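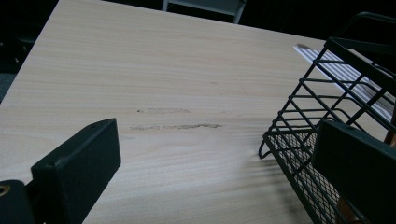
Thread: width signal drifts between left and right grippers after merge

tharun_s
June 6, 2021
ok so I merged the table setting episodes last night (head view + both wrist views, caddy, wood utensils, striped mat) and the left gripper width is garbage. 462 episodes in, 437 pass the checker, rest get thrown out with "width below zero". Right hand is fine. Using the Caltisel loader, default config. Anybody seen this?

pakwood_dan
which side did you calibrate first

tharun_s
left. then right. same script, one run

pakwood_dan
then your zero for left is stale. the script writes both to one file and the second write wins. Old bug, I thought they fixed it in August

nnegri
Not what's going on, I think. If the second write won he'd be losing way more than a handful. Most of his episodes pass. Sounds like timestamps. Tharun, post the log for one bad one?

tharun_s
posted. Bad ones all start with the fingers fully closed btw 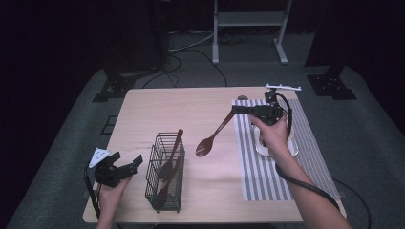
Do the wrist streams have to share a clock with the head stream before you compute width?

Width comes from the wrist view alone, so the clock only matters later, when you line the actions up with the head frames.

nnegri
right, I take back the timestamp thing then. Read the log. You have tiny negatives at full close, like noise around zero. Checker has no tolerance at all. Clamp it.

pakwood_dan
clamping hides the calibration problem. dont do that. if left is noisy at zero it's noisy everywhere and the policy learns to squeeze too early on thin handles

nnegri
It learns from 462 episodes of a person doing it, it will survive a hair of offset. Plemix clamps by default and their grasps look fine to me

pakwood_dan
"look fine" isnt a number. Plot left width vs right width at full close, if the means differ recalibrate

tharun_s
plotted. left mean is under zero, right mean sits on it. so it IS an offset. ugh. but small. Dan is half right I guess

orlandini_fan
you can fix this offline, no need to recollect. Take the closed frames at the start of each episode, median them, subtract. I keep a script for it. Set window to 29 frames, 40 was too long for me, people start opening the fingers before that

tharun_s
nice, trying it now. One more thing while I have you all — the tag detector drops out on some wrist clips when something with a lot of parallel lines is close up. I was going to mask the lower part of the view,

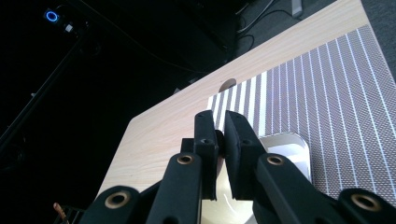
but then I lose the finger pads too and the width goes with them. So probably a per-gripper mask, drawn once by hand and saved next to the calibration. Does the loader take two masks or just the one?

nnegri
Two, but the key names are undocumented. mask_l and mask_r. Check they aren't swapped, mine were

orlandini_fan
or raise the min contrast and skip masks. less to maintain

pakwood_dan
min contrast kills detections in dim rooms. go with masks

tharun_s
update: median subtract got all but two of the bad ones back. Masks tommorow. Leaving the checker strict for now, sorry Nazareno

nnegri
fine. still think you should clamp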